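Fabric care: changes to the wash guidance

The guidance sheet for woven upholstery covers has been revised and replaces the version issued with the Bruvberg range. It applies to all removable covers in plain or fine weave, in any colour. Leather, velvet and coated cloth are still dealt with on a separate sheet.

The main change is to temperature. Covers with a cotton content above half should now be washed at 30 degrees, whatever the care label on older stock says. Selorm Nutsugah ran 11 cover sets through repeated washes at both settings and found that the warmer wash drew in the seams along the zip, leaving the cover too tight to refit without strain on the corners. Sets washed at the lower setting went back on without trouble after 15 cycles.

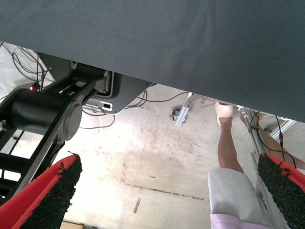
Spin speed matters nearly as much. A fast spin sets creases into a close weave, and ironing them out from the face side leaves a shine that does not wash out. Use the slowest spin the machine offers, turn the cover inside out and close the zip first. Iron on the reverse while the cloth is still damp.

Dark shades should be washed alone for the first 4 washes. The Riltari dye lot delivered in August sheds more than earlier lots, though the loss is confined to surplus dye and the shade itself holds. Appiah covers are not affected.

Liquid detergent is preferred. Powder can lodge in the piping and show as pale lines once dry, in which case a second rinse is enough to clear it. Fabric softener should not be used on any cover treated with Bitby stain guard.

Printed copies of the new sheet are at the trade counter. Please discard the old ones.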